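Suche Suchbegriff eingeben

Häufige Fragen: Vormachen von Hand

Wie viele Durchgänge braucht Avo je Aufgabe?
110. Unter dieser Zahl startet kein Training.

Fernsteuerung oder eigene Hände?
Greifkräfte nur per Fernsteuerung. Bewegungsabläufe lassen sich mit bloßen Händen und Kopfkamera vormachen.

Wie lang darf ein Durchgang sein?
Höchstens 12 Sekunden. Längere Aufgaben teilen.

Muss ich Schmuck ablegen?
Nein. Armreife und Nagellack stören die Handerkennung nicht. Beide Hände bleiben im Blickfeld, Papierstücke flach und waagerecht halten.

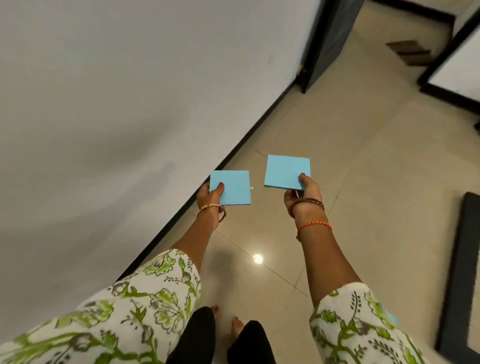

Gareth Mellor merkt an, bei Fernsteuerung seien ihm 8 Durchgänge wegen Verzögerung verworfen worden; er nehme seitdem Kabel statt WLAN.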